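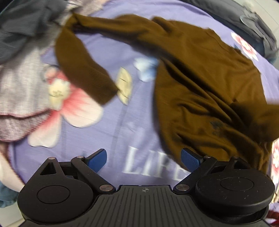

Caroline Gachanja demande si le module de tractage peut fonctionner sans liaison réseau pendant toute une journée de porte-à-porte, et si les fiches saisies par deux équipes sur la même rue s'écrasent l'une l'autre au retour. La réponse aux deux points figure aux rubriques « Fonctionnement hors ligne » et « Règles de fusion ».

Suro Terrain
Logiciel et matériel de gestion de campagne électorale locale
Éditeur : Wendance
Référence catalogue : 423

Présentation

Suro Terrain est un ensemble destiné aux listes municipales, aux candidats cantonaux et aux associations qui mènent une campagne de plaidoyer auprès d'élus. Il réunit une application de saisie pour les équipes de terrain, une console de coordination pour la permanence et un boîtier de synchronisation locale, le Kaneko, qui évite de faire transiter les fiches par un service tiers.

Le produit couvre le découpage des secteurs, l'affectation des équipes, la saisie des contacts, le suivi des demandes adressées au candidat et l'édition des listes de relance. Il ne gère ni le compte de campagne ni les reçus de dons. Un export des dépenses de terrain (impression, déplacements, location de salles) est prévu à l'intention du mandataire financier, sous forme de tableau à colonnes fixes.

Composition de l'ensemble

Licence de console pour 2 postes de coordination
Licence d'application pour 100 comptes de terrain
Boîtier Kaneko avec bloc d'alimentation et câble réseau
Guide d'installation imprimé
Modèles de fiches et de mentions d'information, modifiables

Les comptes de terrain sont nominatifs. Un compte désactivé libère sa place au bout d'une nuit, après le passage de la tâche d'entretien. Les comptes supplémentaires se commandent à l'unité.

Découpage des secteurs

Le secteur est l'unité de travail de la console. Il se compose de tronçons de rue, avec distinction du côté pair et du côté impair. Un tronçon ne peut appartenir qu'à un seul secteur à une date donnée. Le découpage par bureau de vote est proposé à l'ouverture d'un projet lorsque le fichier d'adresses importé comporte cette colonne ; à défaut, il faut tracer les secteurs à la main ou partir d'une liste de rues.

La capacité d'un secteur est limitée à 300 adresses. Au-delà, la console refuse l'enregistrement et propose une division. Les immeubles collectifs comptent pour une adresse par boîte déclarée, et non par entrée. Pour un grand ensemble, il est préférable de créer un secteur par bâtiment, quitte à en confier plusieurs à la même équipe.

Fonctionnement hors ligne

L'application charge le secteur attribué à l'ouverture de la tournée. Toutes les opérations de saisie restent ensuite disponibles sans réseau : visite, absence, refus, demande de rappel, remise de document. Le fond de plan est également conservé dans l'appareil. Seuls le changement de secteur et la messagerie interne exigent une connexion.

Les fiches sont chiffrées sur l'appareil et transmises au Kaneko dès que celui-ci est joignable sur le réseau de la permanence. Une fiche transmise est effacée de l'appareil après accusé de réception. Si une tournée n'a pas été transmise, un bandeau le rappelle à l'ouverture suivante et la console affiche le secteur en attente.

Règles de fusion

Lorsque deux équipes ont saisi une fiche pour la même adresse, aucune des deux n'est supprimée. La console les place dans une file de rapprochement, où le coordinateur choisit de les réunir ou de les garder distinctes. Deux cas sont traités automatiquement :
Un refus de contact l'emporte sur tout autre état, quelle que soit l'heure de saisie.
Deux absences portant la même date sont réunies en une seule.

Le refus de contact est définitif pour la durée du projet. Sa levée demande un compte de coordination et laisse une trace au journal.

Données personnelles

Les opinions politiques relèvent des données sensibles. L'application ne comporte donc pas de champ d'intention de vote dans sa configuration d'origine. Le champ de commentaire libre peut être désactivé par secteur ou pour tout le projet ; Wendance recommande de le faire lorsque les équipes n'ont pas reçu de consigne écrite de saisie.

La durée de conservation est fixée à la création du projet et ne peut ensuite qu'être réduite. À l'échéance, les fiches nominatives sont effacées du Kaneko et des sauvegardes qu'il gère. Les totaux par secteur sont conservés. Les sauvegardes copiées manuellement sur un autre support restent à la charge du responsable de traitement.

Module complémentaire Flornaren

Flornaren ajoute le suivi des rendez-vous avec les élus et les services : objet de la demande, pièces remises, engagement obtenu, date de relance. Il s'adresse surtout aux associations qui préparent une audition ou un vote en conseil. Chaque engagement peut être rattaché à une délibération par son numéro. Le module s'installe depuis la console et utilise les mêmes comptes. Il est vendu séparément.

Installation

Raccorder le Kaneko au routeur de la permanence avant la première mise sous tension.
Ouvrir la console et saisir le code inscrit dans le guide.
Créer le projet, puis importer le fichier d'adresses.
Contrôler les rejets d'import. Les causes les plus fréquentes sont les compléments d'adresse placés dans la colonne du numéro et les voies renommées.
Créer les comptes et attribuer les secteurs.

Le Kaneko ne doit pas être exposé directement sur Internet. L'accès distant à la console passe par la passerelle fournie, à activer dans les réglages réseau.

Modifications de la version en cours

Version publiée le 03/09/2020. Tri de la file de rapprochement par secteur. Correction du calcul des tronçons comportant des numéros bis. Export des dépenses complété d'une colonne de référence de facture. Les projets ouverts avec la version de juillet sont convertis au premier démarrage ; prévoir une sauvegarde préalable, la conversion étant irréversible.

Assistance et commande

L'assistance technique est assurée par messagerie depuis la console, pendant toute la durée de la licence. Pour un devis, une extension de comptes ou une reprise de fichiers provenant d'un autre logiciel, s'adresser à Yuto Miyazaki, service commercial de Wendance, en indiquant la référence du catalogue et le nombre de bureaux de vote couverts.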